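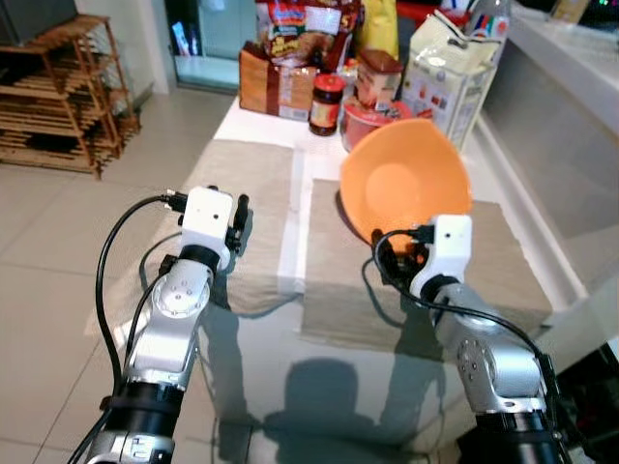

Kitchen & Table

Right, a little thread about the white table, the orange bowl and why it has taken me since May to get round to laying a table properly. Put the kettle on, I do go on a bit.

When we moved into the flat on Dristholm Road the table was the first thing we bought, before we'd even got a bed sorted. White, glass over the top, long enough for all of us if the cousins squeeze up. I love it and I will also tell anyone who asks that it shows every single crumb.

So, placemats. I went for plain beige in the end. Houda Hajji (my old neighbour, some of you know her from the Pokasetti swap group) kept telling me to be brave and get patterned ones, but with a bowl that colour I think you want something quiet underneath.

The groceries have ended up in a row along the far end, all boxes and packets and a jar of sauce with a red lid. I keep meaning to clear them into the cupboard before anyone sits down and then we eat with them there anyway. It's quite cosy, like having extra guests who don't talk!

Now the bowl. Orange plastic, and I got 2 of them for the price of one at the Ren market, which I was very pleased about until I got home and remembered how small our cupboards are. The other one lives at my sister's now and she puts onions in it.

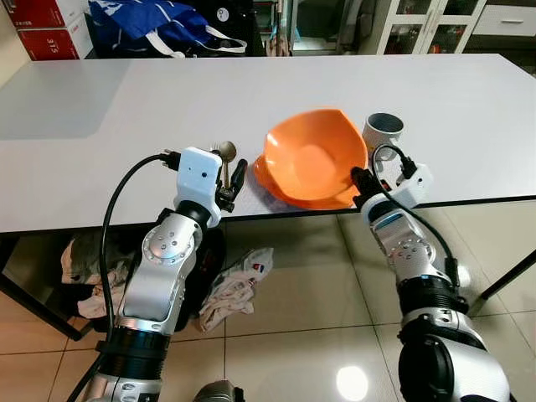
The wavy rim is what sold it to me. It's a bit squarish and a bit wonky and it flares out, so a salad looks generous in it even when there's only half a lettuce left in the house. And when the light comes in, the inside goes the loveliest pale orange.

The spoon with the gold-coloured end is from a set of 6 that Wenjie Xue gave us when we moved in. They're far too nice for everyday and I use them every day, mostly for yoghurt. Please don't tell Wenjie about the one that went down the back of the cooker.

A few of you asked what I do about smears on the glass. Warm water, the tiniest drop of washing-up liquid, then a dry tea towel straight after. I used to buy a special spray and I can't say I've missed it.

Next job is a lunch on 16th August, when the Flarnoson lot are coming over. I'm thinking a big potato salad in the orange bowl, bread on a board, and everybody helping themselves. If you've got a potato salad that doesn't need a whole jar of mayonnaise, please send it my way, I've got a notebook ready and a lot of potatoes.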